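Fitton Road Workroom: Table and Storage Gallery

Posted by Milagros Talavera

Overview

The workroom at Fitton Road is used for sorting, mending and packing small household goods before they go to the Lumbao store. It has one main table, a run of shelving on the north side and a locked cabinet for solvents and blades. The room was rearranged in September, when the old benches were taken out. The notes on this page cover the table and the wall behind it, with measurements for anyone planning a similar layout.

Ariel Cabanatuan took the measurements and drew up the floor plan. Dimensions are in inches unless stated otherwise. Earlier figures on the Tamitby site plan were taken before the floor was leveled and should not be used.

Table height and clearance

The table stands in the same position all year. Clearance between its front edge and the shelving is 43 inches, enough for one person to pass with a full tote while another is working. The first layout allowed 19 inches less on that side, and totes had to be carried around the far end. The change cost one shelving bay, which went to the hallway.

Working height was set for standing use. Two stools are kept under the window for longer mending jobs – they are stored there and returned at the end of the shift.

The wall behind the table

The wall is left bare above the table. Shelves were considered at the planning stage and rejected. Items taken down from a shelf at that height have to be carried over the work, and dust from the upper boards settles on cleaned goods. A plain wall also makes it easier to see small parts against the background when they are held up for checking.

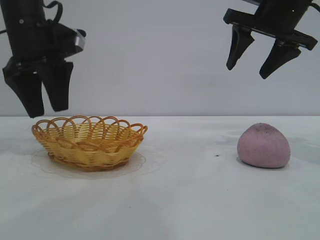

Wall paint in the workroom is a washable interior grade from Griretti, applied in two coats over primer. It is wiped down with a damp cloth once a month. Scuffs near table level come off with dish soap. Anything deeper is filled, sanded and touched up from the can kept in the cabinet. The can is labeled with the date of opening and should be stirred well before use, as the pigment settles.

Sorting on the tabletop

Goods are laid out one lot at a time. A lot is closed and cleared before the next is opened. Mixed lots were the main source of packing errors under the old arrangement, and most of them involved soft goods of similar size.

The usual order is as follows. The item is taken from the tote and placed toward the middle of the table. It is checked for stains, loose threads and missing parts. Sound items go to the packing side. Items needing repair are tagged and set in the mending tray. Tags are tied on, never pinned.

The far edge of the table is kept free of small items. Anything that rolls off on that side drops between the table and the wall, where it is hard to reach without moving the whole table.

Shelving

The north shelving has 14 bays. Each is labeled on the upright at eye level, and the same label is repeated on the tote. Heavy totes go on the bottom row. Empty totes are nested and kept in the last bay, next to the door.

The shelving is fixed to the wall at the top with steel brackets. The brackets were supplied with short screws, which were replaced with longer ones into the studs.

Lighting

Ceiling lights run parallel to the long side of the room. Task lamps were tried for one month and removed – the cords crossed the tabletop and had to be moved for every large item. Color checks on fabric are done by the window in daylight where possible.

Packing

Packing is done from the right-hand end of the room. Cartons are stored flat and made up as needed. The standard carton holds a single lot, with folded paper between layers. Each carton is taped along the center seam and across both ends, then marked on two sides with the lot number.

Cartons for Lumbao are stacked no more than four high. The current batch is numbered through 49.

Page last revised Monday, February 24, 2025. Corrections to the measurements should go to Ariel Cabanatuan.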